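CPU socket

A CPU socket is the connector that holds a processor on a motherboard and joins it to the board's circuits. In lever-type sockets, a metal frame presses the processor onto the contacts, and a thin lever beside the socket locks the frame down. The processor's heat spreader stays exposed through the opening to meet the cooler.

Voltage regulation parts, mainly chokes, capacitors and MOSFETs, are usually placed close to the socket to keep the supply path short.

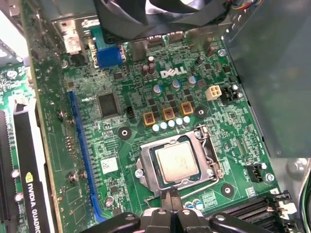 CPU socket on a green Dell motherboard, with a row of three chokes near the socket

See also: Heat sink; Expansion slot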